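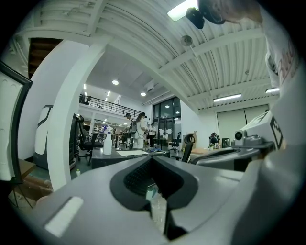
Chapter 4
Wiping Down a Sink Counter

A shared sink in a large workshop gets dirty fast. This chapter covers the counter, the basin and the faucet. Floors come in Chapter 5.

Set out a spray bottle and a cloth before you start. Move phones and small bottles away from the basin - they are easily splashed.
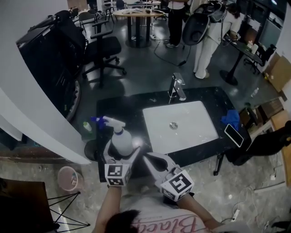

Work from the back edge forward, and leave the drain for last. Dark, speckled counters hide dried spots, so look at them from a low angle.
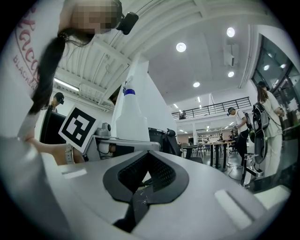
Spray the cloth when you are cleaning near a phone. Elsewhere, spray the surface and wait 3 minutes before wiping.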